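4. Where Clean Clothes Wait

4.1 The long middle of laundry

Most studies of household laundry stop when the machine does. Water, power and detergent are easy to measure, and they matter, so it makes sense that the field grew up around them. But the diaries we collected in Jirport kept pulling us somewhere else. Across 36 households and 754 diary entries, the part of the job that people wrote about with the most feeling was what came after drying and before the closet. We call this the long middle. It can last ten minutes or most of a week, and it turned out to be the richest material in the whole project.

The diary form had a single line for this stage, marked "put away," with space for a time and a short note. We had expected a time and little else. Instead, people wrote up the margins and onto the back of the page. One woman in the Paner district drew a floor plan of her apartment with arrows showing how a clean load moves from the balcony to the armchair to the bed and then, if guests are coming, straight into a wardrobe she described as "the emergency room." We are very fond of this drawing, and it changed how we coded the rest of the material.

We had first planned to code each entry by task (sort, fold, hang, iron, store). After reading the first batch we added a second layer for place, and then a third for what we call standing: whether a garment was being treated as finished, as pending, or as already back in use. A shirt pulled from the heap and worn to work skips storage completely. It happens a lot! In several homes there were garments that, as far as the diary shows, never saw the inside of a drawer during the study.

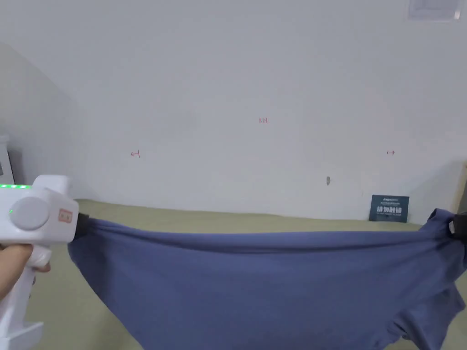
The standing code also helped with a puzzle in the interview data. Asked how often they did laundry, people gave answers that did not line up with the number of loads in their own diaries, and the gap went both ways. Once we looked at standing, the pattern made more sense. Some people count a load when it goes into the drum. Others count it only when the last sock is put away, so two loads that sit together on a chair and are cleared on the same evening become one laundry. Imre Vörös, who ran most of the interviews, noticed this while listening back to a pair of roommates argue over whether they had washed once or twice that week. Both were right by their own definition.

4.2 The bed as a work surface

Of all the places named in the diaries, the bed stands out. Earlier writing on housework tends to treat the bed as a place to sleep and little more, with some attention to sheets as things to be washed. In our material it is a table, a shelf, a sorting tray and a deadline. It is the largest flat surface in many small apartments, it sits at a height that most people can work at, and it is close to where clothes are kept.

The deadline part deserves a closer look. A heap on a chair can stay there. A heap on the bed has to be dealt with by night, and many of our diarists used this on purpose. "If I put it on the bed, I have hired myself," wrote one man, a night baker who sleeps in the afternoon and so runs the whole cycle on a different clock. Others admitted that the trick wears off. The clothes move to the chair at bedtime and back to the bed in the morning, a daily trip that one household named the Takács shuttle after the grandmother who was said to have perfected it.

Couples handled the deadline in different ways. In some homes the person who went to bed first did the folding, whoever had run the wash. In others the heap was split down the middle of the mattress, each side owned by the person who slept there. We had no code for this and had to make one.
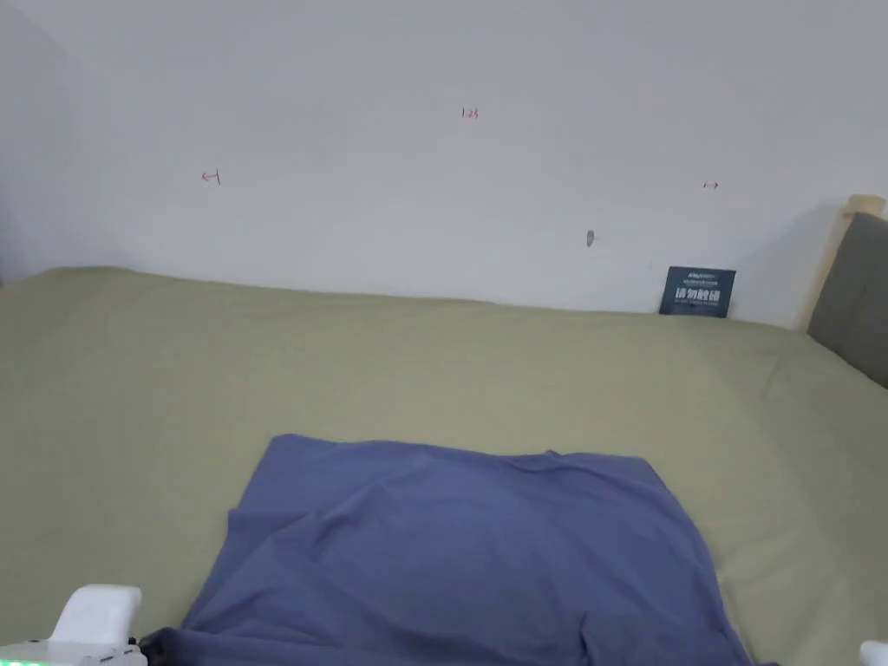
4.3 Folding styles and family memory

We did not set out to study folding. It entered the project through the interviews, where the simplest question on our sheet - "Who showed you how to do this?" - got the longest answers. People told us about aunts, army service, a summer job in a department store, a first roommate. Nearly everyone could say where their fold came from, and many could say at what age they had learned it.

The garment that came up most was the t-shirt. This makes it a lovely object for comparison. Towels and sheets are folded to fit a shelf, so the furniture does much of the deciding. Dress shirts are mostly hung. A t-shirt leaves the choice open, and small differences show up at once: face up or face down, sleeves first or halves first, thirds or quarters, stacked or filed on edge. Several participants used the phrase "the right way" and then laughed at themselves for saying it.

Family lines ran through these choices with surprising strength. In one three-generation household, the grandmother and grandson folded alike while the mother, who had worked in retail, did it differently and was teased for it. A pair of adult sisters living in separate homes used the same fold and had never talked about it. Where a fold had been changed, people usually remembered the reason: a new dresser with shallow drawers, a move in with a partner, or a video watched on a slow Saturday.
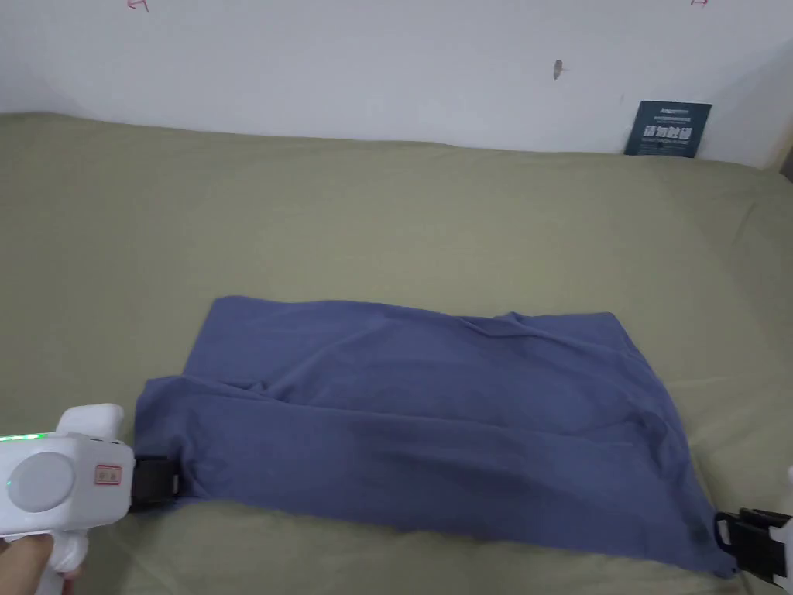
There is also a lot of quiet judgment in the material, most of it kind. Diarists described refolding a partner's work after the partner had left the room. One teenager confessed to folding badly on purpose in the hope of being let off, a plan that lasted until her father started doing the same with the dishes. We read these entries out loud at our coding meetings, and they made some long afternoons much shorter.

Not everyone folds. A smaller group kept clean clothes in open bins by type and were cheerful about it. Their entries for the long middle are short, and their interviews are full of things they would rather be doing. We want to be careful here, as it would be easy to treat the bin as a failure to finish. In the standing code, clothes in a bin are finished. The household has drawn the end line in a different place, and it works for them.

4.4 Cotton, creases and the idea of "good enough"

The last theme is how people decide that a garment is ready. For everyday cotton, ironing has nearly vanished from the diaries. What took its place is a set of hand moves done on a flat surface: shaking out, pulling a hem straight, running a palm from collar to bottom. Few people had a name for these moves. Levente Virág suggested "dressing the cloth," and we have used it since in our notes. Most participants treated an everyday shirt (Figure 2) very differently from one meant for an office or a wedding, where the iron still came out.

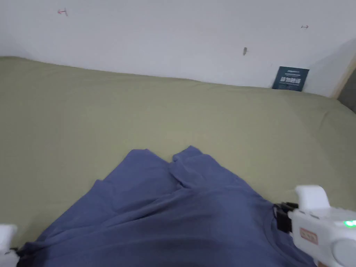
Figure 2. Blue cotton t-shirt spread loosely on a green bed sheet.

Good enough turned out to depend on who would see the garment and for how long. Sleepwear got no smoothing at all. School clothes got a little, and more in the first week of term. A shirt to be worn under a sweater was smoothed only at the collar, a detail so sensible that two of us have taken it up ourselves. We return to these thresholds in Section 5, where we compare them with what the same households said about when a garment is too worn to keep.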